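Ticket: No Wi-Fi in back bedroom after router replacement
Status: Closed
Opened by: Rohani Mangundap
Assigned to: Herman Sitompul
Equipment: Lornier router, Vanags extender
Provider: Tromon

Problem as reported

The router was replaced in December. The living room and kitchen are fine. In the back bedroom the laptop connects to the extender with full bars, but pages do not load or take a minute or more. My plan is 400 Mbps. Phone has the same trouble as the laptop. The old router worked with this extender for two years with no changes.

Already tried: restarted the router, restarted the extender, forgot the network on the laptop and joined again.

First reply, Herman Sitompul, 9:40 am

Full bars only tell you the laptop can hear the extender. They say nothing about the link between the extender and the router. Please send:

Speed test next to the router, on Wi-Fi
Speed test in the bedroom, on the extender
Color of the link light on the extender
Where the extender is plugged in, and what is between it and the router

Customer reply, 11:15 am

Next to the router: 210 down.
Bedroom: 9 down on the first try, then the test failed twice.
Link light: orange.
The extender is plugged in inside the bedroom, behind the desk. The router is in the living room at the other end of the hallway. The hallway is narrow, with a tiled floor. The bedroom door is usually shut.
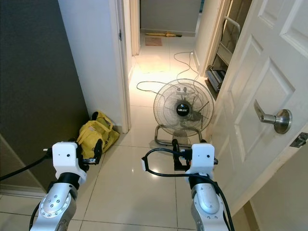
Step 1: Move the extender

Orange on this model means a weak link to the router. An extender in the room with the bad signal can only repeat the bad signal. I asked the customer to move it to the hallway outlet, about halfway, and wait for the light to settle.

Result: light went green after a few minutes. Bedroom test improved but dropped out every so often. Not fixed.

Step 2: Check the channel setting

Fitriani Sumampouw on second line pointed out that the new Lornier routers ship with automatic channel selection on. When the router changes channel, older Vanags extenders can lose it and take a while to reconnect. Customer turned automatic selection off and set 5 GHz to channel 44.

Result: no dropouts for the rest of the afternoon.

Step 3: Update extender firmware

Update found under Settings, System. Installed over a cable from the laptop. The extender restarted by itself and kept its settings.

Final test, 6:20 pm

Bedroom, door shut: 200 down. Video call ran for an hour with no freezing. Customer agreed to close.

Note for other agents: on a factory reset, automatic channel selection comes back on. Repeat step 2.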